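Zovia Recipe Notes

This site uses cookies to remember your settings. Accept | Decline

Zovia is a set of 1198 home recipes typed up from the Virág community cookbooks. Each row has a title, an ingredient list and the steps. Almost 300 rows also give a serving size. 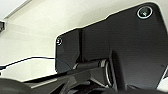 ## Known gaps

- Oven settings are missing from 356 rows.
- Cups and grams are mixed - convert before you compare.
- The 8 soup recipes from Plullby have no cooking times.

## Use

Free for personal and classroom use. Please credit Zovia if you reprint a recipe.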